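Shape blocks

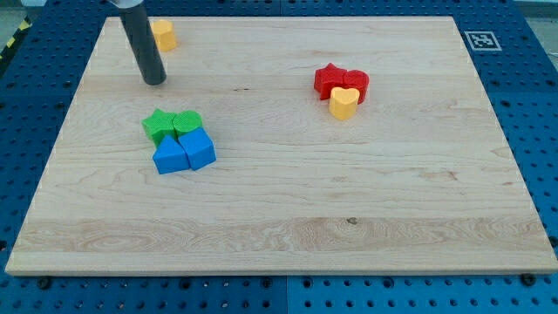 Entry prepared by the subject editor for play materials, Odcombe Reference

Shape blocks are small solid pieces, each made to a simple geometric outline and usually in a single colour. They are used in early years teaching, in home play, and as test pieces where a person or a machine has to recognise, move or sort objects. The term overlaps with 'geometric blocks' and 'sorting blocks'. It does not normally cover interlocking bricks, which have studs or sockets.

Forms

Most pieces are prisms: a flat outline carried straight up to a set height. The cube, the cylinder and the triangular prism are found in nearly all sets. Star prisms are also common, the five-pointed star being the usual pattern. A prism can stand on either of its end faces and shows the same outline from above in both positions. A triangular prism can also rest on a side face, and a cylinder laid on its curved face will roll.

Colour

Plain, strong colours such as yellow, green and blue are preferred. In some sets each shape has its own colour. In others the two are independent, so that a green star and a green cylinder may be grouped by colour, as may a blue cube and a blue triangular prism. Sets of the second kind allow the same pieces to be sorted in more than one way.

Materials

Blocks are made in wood, solid plastic, moulded foam and rubber. Wood is heavier and stays where it is put. Foam is quiet and light, but its edges round off with use and its faces may mark. The Skerkby pattern, a foam series sold to schools, was supplied in boxes of 59 pieces in 4 colours, with an outer carton for storage.

Working surface

A flat, rigid board is the usual base. Maple is suitable, being hard and close-grained, although figured grain and small knots can make the outline of a pale block harder to pick out. A board may be laid on a larger work table, including the perforated type, where it gives the blocks an unbroken surface – small pieces tend to catch on the rims of open holes.

Arrangement

Common exercises include grouping by colour, grouping by shape, separating a cluster, and pushing a piece to a given place without lifting it. Blocks in a tight two-by-two cluster are harder to move singly than blocks standing apart, as pressure on one face is passed to its neighbours. The Plolleo scheme grades such tasks in 7 steps, beginning with a single block on a clear part of the board. The Paredes collection of teaching materials holds 3,000 loose blocks, catalogued by outline and then by colour.

Care

Plastic pieces may be washed in warm soapy water. Foam should be wiped and left to dry on edge. Wooden boards are cleaned with a damp cloth and stored flat.

See also: Form board; Pattern block; Sorting tray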